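Stage walk-through, Climton season 2, Wumstead building
Checked by: Olaia Rivas
With: Tobiloba Ibrahim (lighting), Haiyan Deng (props)
When: Wednesday, before the cast call

I did this one with a coffee in one hand, so forgive the typing. Same list as last season, plus a couple of lines for the new police station set. Anything marked FIX has to be done before we roll on episode one. WATCH means I'll look again when I'm back in January.

1. Exits and walkways
Main stage door - OK. Opens all the way and the bar doesn't stick anymore (hooray!).
Rear door by the dressing rooms - FIX. Somebody parked the fake evidence lockers in front of it. They're on wheels, so please just wheel them back.
Exit signs lit - OK, both of them.
Path behind the interrogation room wall - WATCH. I can get through it fine but a camera operator walking backward might not.

2. Overhead and lighting
Safety cables on every hung light - OK. Tobiloba went up the ladder and put a hand on each one while I held the bottom and tried not to look.
Load on grid - OK. He has 1,280 pounds up there in total and the sheet by the panel matches.
Gels - FIX. Two over the squad room are scorched brown in the middle. I know the yellow look was a hit with viewers, but that's not how we get it.
Dimmer rack - OK, though the fan is louder than I remember. Sound will complain before I do.

3. Power
Cords taped or under mats - FIX. The run to the makeup mirrors is loose for the last few feet and I caught my toe on it.
Outlets near the coffee table - OK.
Multadix power box - WATCH. It's fine today, the latch is just getting tired. Ebuka Adeyemi has a spare in his truck.
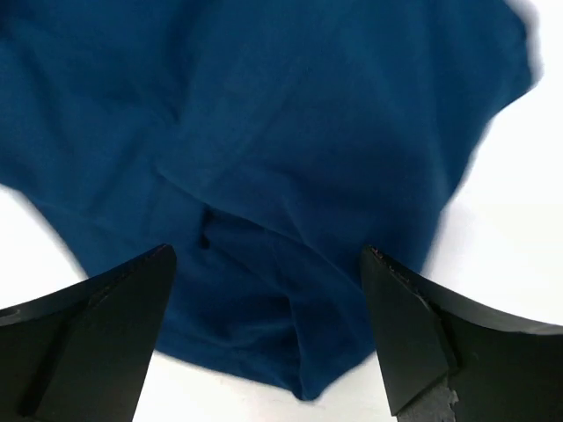
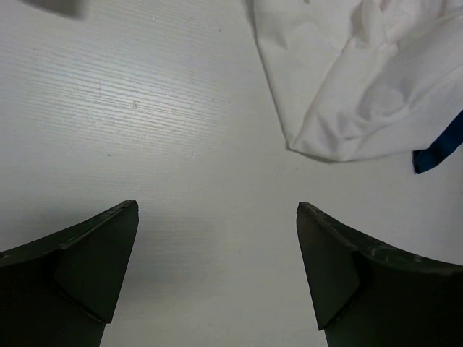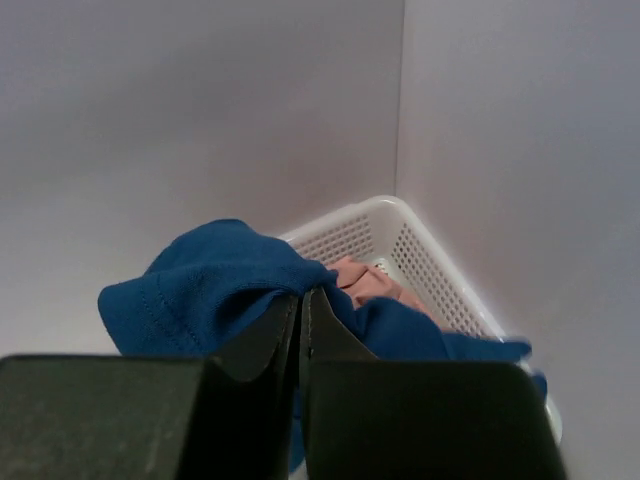
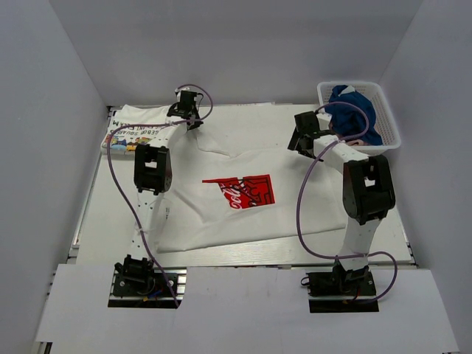
Blue cloth in the first and third, white garment on the table in the last.

4. Set pieces
Stairs on the station set - FIX. Third step gives a little. There's a chase down those stairs in the pilot rewrite and I'd like everyone to finish it.
Breakaway window - OK. Stored flat, labeled, and far away from the real glass.
Rooftop platform rail - OK. I leaned on it hard and so did Haiyan.

5. Props
Replica weapons locked up and signed out by number - OK. Tag 131 was missing from the sheet for ten minutes, and then we found it filled in on the wrong line. Please print neatly, people.
Fog fluid - OK, sealed, cap on tight.
Knife for the Sani storyline - OK, it's the rubber one. Haiyan bent it in half to show me.

6. Fire
Extinguishers - OK, pins in, tags current.
Hose cabinet - FIX. Coats hanging off the handle AGAIN.
Audience seating - we're cleared for 200 on live taping nights, and the chairs are set out in the right rows. The aisle on the left got narrow after the new camera track went in, so lose the end chairs there.

7. Who's doing what
Fouad Kabbaj has the stairs and the lockers. Tobiloba has the gels and the makeup cord. Coats - that's all of us. Text me when your line is done and I'll come by and initial it.

Signed, Olaia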